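Help pages: recording and evidence

How do we reconcile two incident lists for the same evictions?

Savita Dwivedi
Our group has been keeping a list of people removed from their land in the Zema valley when the Markon road was cleared. It holds 1,074 entries, one per person, taken from statements collected in the villages. A partner group in Iria has its own list with 560 entries, one per household, taken mostly from phone calls. We have been asked to send a single table to a lawyer who is preparing a complaint. The lists overlap and I can't tell by how much. Names are spelt in two or three ways, some people gave only a family name, and in both lists the place is sometimes the village and sometimes the camp they were moved to. Do we merge by person or by household? And what do we do with entries that look like the same person but might not be?

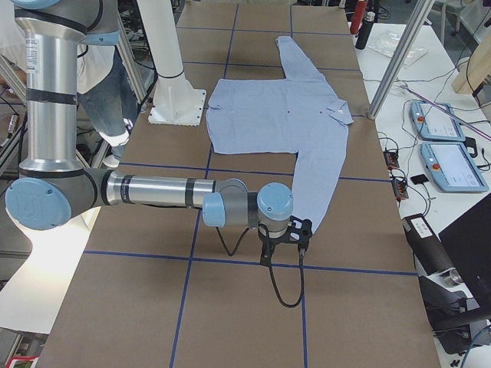

Casework and Records Team

Beril Şimşekoğlu
Don't merge yet. Keep both source lists as they are, make them read-only, and build a third table that points to them. Each row in the third table needs its own number plus the row number from list A, list B or both. If anyone challenges a row later you can go back to the statement it came from.

Person or household: use person as the unit and add a household number as a separate column. You can always add persons up into households. You can't go the other way without guessing, and a list of 560 households can't be turned into a number of people unless the callers also noted who lived there. If they did, enter those people one by one. If they didn't, leave the household as a single row marked "size not recorded" and report it separately. Don't multiply by an average.

For matching, write the rule down before you start. The one I use needs agreement on three of these: family name (allowing for agreed spelling variants), given name, village of origin, age within 5 years, date of removal. Village of origin and camp must be two columns. Most false matches I have had to undo came from mixing them, as half the people in a camp will share it.

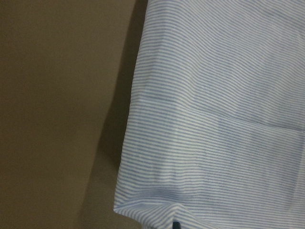
Then sort every pair into certain, possible or separate. Two people should do this without seeing each other's results, on a trial batch of 100 pairs. Compare. Where they disagree often, the rule is unclear and needs rewording before you do the rest. Possible pairs stay in the table as two rows with a flag, and the total is given as a range: the lower figure treats all possible pairs as one person, the upper treats them all as separate. Lawyers are used to ranges. A single figure that drops when someone checks it does more harm.

Also check consent. A statement given for a newsletter or a phone appeal doesn't cover being named in a legal complaint. Add a column for what each person agreed to and when, and send the lawyer codes in place of names until that column is filled. The key that links codes to names should be kept on a different machine — never in a second tab of the same file.

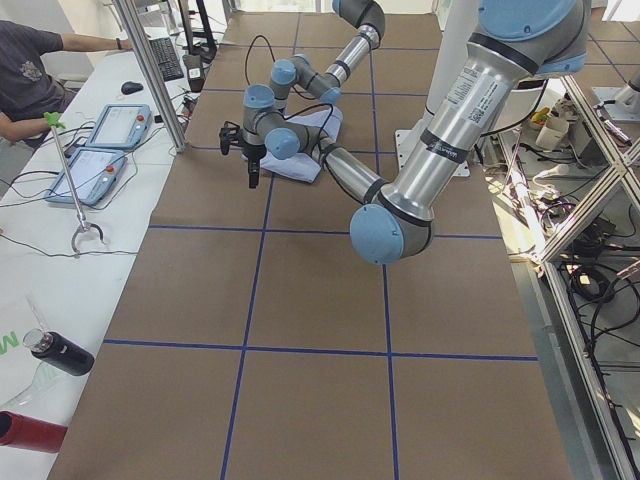
Light blue cloth and two robot arms over the taped table.

howlader_k
just use the remove duplicates button, works fine for us

Beril Şimşekoğlu
That deletes rows which are identical in the chosen columns and keeps no record of what went. It also won't catch a spelling variant, so you lose real people who share a name and keep the duplicates you wanted to find. Please don't use it on statements.

Savita Dwivedi
Thank you. The Iria group did note household members for the later calls, so we will enter those singly and mark the rest. Trial batch starts Monday. One thing still open: children under a year old have no age entered in our list, only a blank. Should blanks count as agreement or not?

Beril Şimşekoğlu
Neither. A blank is missing, so that field drops out and you need three from the remaining four. Where the statement itself says the child was under one, enter 0 and note the source.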